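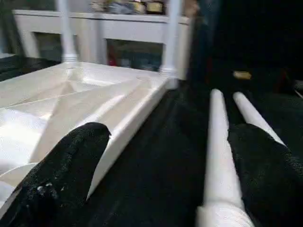

Fig. 1. White tray on a black surface, with two white rods alongside.

Packaging and Display, Unit 4: Trays and inserts
Handout for the September group. Notes by Konrad Frei.

1. Why we start with a tray

A tray is an open box with a low wall. Most of what you need to know about folding a box can be learned from one, and you can see all of it at once. Look at Fig. 1 before you read on. The inside of the tray is broken up by creases, and each facet takes the light differently. The ones at the top are close to pure white and the lower inner walls go grey. When you draw your own tray, shade it by facet and leave the outlines until last.

2. Terms used in this unit

Rim: the upper edge of the wall. A long straight rim shows up any error in the fold below it.
Facet: a flat area between creases.
Score: a line pressed into the card before folding. It should not break the surface.
Insert: anything that holds the contents in place.

3. White on black

White goods are hard to judge on a white bench. Put them on a dark matt cloth and the edges become easy to read. The drawback is lint, so brush the cloth before you set anything out. A raking light from one side is enough. Two lights flatten the creases.

4. Long thin parts

Rods roll. If they are laid loose in a tray they will knock against the wall in transit and mark it. Hamisi Athumani will show two ways of holding them, a notched strip at each end and a folded channel. The channel uses more card but is quicker to pack. In the Hurngate trial we packed 157 sets with channels and the same number with strips, and the channels took roughly half the time.

5. Exercise

Make one tray from a single sheet, with a wall height of your choice. Score all the lines first. Add an insert for two rods lying parallel. Measure the rods yourself and do not copy sizes from the Gosta sheet, which is for a different set.

Bring the finished tray, the flat plan and one shaded drawing. The Steiner rulers are in the second drawer and must go back there.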